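Santoso Open Bin, Large, Gray

Item 543
Made for Prondidon by Santoso, Tristberg
Page last changed: January 17, 2023

The Santoso Open Bin is a big, low bin for the top of the table. It has no lid and no dividers. You put it down, you put your things in it, and everybody who stands at the table can see what is inside and can reach it. We have sold it to schools, to small workshops, to a toy library in Katedthorpe, and to many people who simply want that the small things stay in one place.

We carry three sizes of open bin, and this page is about the large one only. The medium and the small have their own pages, and their measures are different, so please do not take the numbers from here when you order those.

Who uses it

Most of our customers use the large bin for sorting. Building blocks, wooden offcuts, puzzle pieces, cut parts that wait for the next step. The low wall is the point of it. A child can put the whole arm over it, and an adult who works seated does not have to lift the elbow high. If you need a deep box for storing on a shelf, this one is a poor choice and you will be happier with our stacking crate.

In the classroom it works well as a shared bin for a table of children. The toy library keeps one bin for every set of blocks, and when a set comes back from a family it is tipped into the bin and checked there before it goes into its bag. Their first bin has been in use with us since a June many years ago and they still have it, with some scratches on the floor.

In the workshop it is used for parts that should not roll off the table. We recommend it for dry parts. It is not meant for oil, and it is not meant for food.

Color

The bin is made in gray, inside and outside. Customers ask us sometimes for blue or for a clear one. We tried blue for one season and we went back. On gray you find the pieces faster, both the light ones and the dark ones, and the color does not compete with what you are sorting. For teachers who work on color names with small children this matters also, as the bin should not be one more color to talk about.

The block sets on the accessories list are rectangular blocks in two colors, a reddish brown and a dark green. They are long enough to lie across each other and they are good for first sorting tasks, and both colors stand out well on the gray floor of the bin.

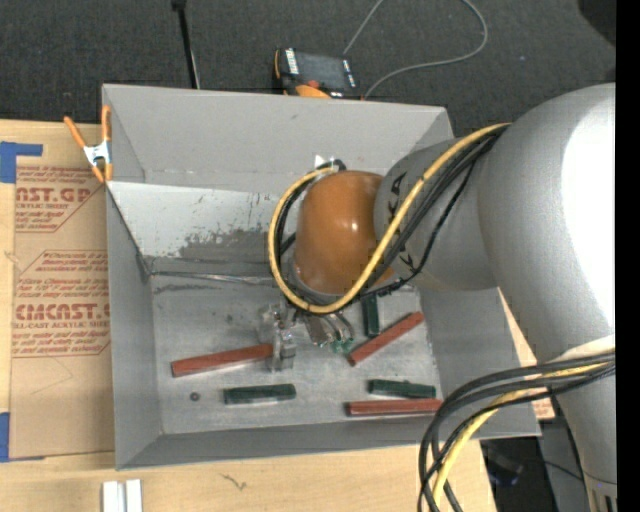 Measures and weight

Length outside: 800 mm
Width outside: 543 mm
Height of the wall: 13 cm
Weight, metal version: 6 kg
Weight, plastic version: please see the label on the carton, it changed with the new mold

The inside is a little smaller than the outside at the floor than at the rim, because the walls lean outward slightly. If you want to put a tray or a mat inside, measure your own bin at the floor first. We can cut a felt mat for you if you send us the measure (see accessories).

Please check your table before you order. The large bin needs a table which is deeper than the bin is wide, with some free place in front for the hands. On a school desk for one pupil it does not sit safely. On a kitchen table or a workbench there is no problem.

Two versions

Plastic. The lighter one, and quieter. Blocks that are dropped in it make a dull sound and most teachers prefer this. It can be washed in a big sink with warm water and normal dish soap. Do not leave it near a heater, the long wall can bend and it will not come back.

Metal. The heavier one, with gray paint. It stays where you put it, also when somebody leans on the rim. It makes more noise, so many customers order the felt mat together with it. If the paint is scratched deeply, touch it up, or rust can start there in a humid room. A small bottle of the right paint is on the accessories list.

Both versions have a rounded rim and rubber feet. The feet are glued on and can be replaced.

How to set it up

Take the bin out of the carton by the two short sides. Remove the foil and wipe the bin once, inside and outside, with a damp cloth. Some dust from the carton is normal.

Stick the feet on if they came in the separate bag. The places for them are marked underneath. Press each foot for a short moment and wait one hour before you fill the bin.

Put it on the table with the long side toward you. For two people who work face to face, turn it so that each one has a long side. We have seen it used with the short side to the front too, but then the far end is difficult to reach for children.

Do not fill it up to the rim. One layer of pieces, or a bit more, is the best for sorting. When there are many layers you start to dig, and then the small ones always go to the bottom.

Do not carry it full. Take the heavy things out first — this is true for both versions, but more for the metal one.

Cleaning and care

A damp cloth is enough for the most days. For marks of pencil and crayon, use a soft eraser before you use any liquid. Marks of felt pen come away with a little alcohol on a cloth on the metal version; on the plastic version try it first underneath, where it is not seen. Please do not use scouring powder on any of them. Dry the corners well, there the water likes to stay.

If you use the felt mat, take it out once a week and shake it outside. It can be washed by hand and must dry flat.

Accessories

Block set, reddish brown and dark green, rectangular, in a cotton bag
Felt mat, cut to your measure, dark gray or natural
Spare rubber feet, bag with one full set
Touch-up paint for the metal version
Label holder, clips on the rim of the plastic version only

The blocks can be ordered in one color only if you write it in the note of the order. We do not sell single blocks, but if you lose one, write to us and we will try to help.

Questions we get often

Can the bins be stacked?
Empty, yes. They go into each other and they take not much place in the cupboard. Put a sheet of paper between the metal ones to protect the paint. Full bins must not be stacked.

Is there a lid?
No. We have been asked for a lid many times, and for the medium bin there will be one. For the large one we have no plan at this moment. Some customers lay a tablecloth over it in the evening and are content with that.

Does it slide on a wooden table?
With the feet on, very little. On a table that was freshly oiled or waxed, please wait until the surface is fully dry before you put the bin down, as rubber can leave a mark.

Can I write on it?
With pencil on paper tape, better. Ink goes into the plastic and stays there.

Do you make it in other sizes to order?
For orders of a full pallet we can talk about it with Tristberg. For smaller orders we are sorry, the mold costs too much.

Delivery and returns

The bin is sent in one carton, and each carton holds one bin. Two bins go in two cartons and may arrive on different days. Please open the carton when it arrives and look at the corners and the rim. If there is a dent or a crack, make a photo and send it to us with your order number within a week, and keep the carton until you have our answer.

Unused bins can be sent back. The cost of sending back is paid by the customer, except when the mistake was ours. Mats which were cut to measure cannot be returned.

For schools and libraries we can send on invoice. Write the name of the institution in the first line of the address, and the name of the person who will receive the carton in the second line, otherwise the driver in many cases takes it back with him.

Contact for this item: Gopinath Kartha, Prondidon, Katedthorpe office. Please give the item number when you write.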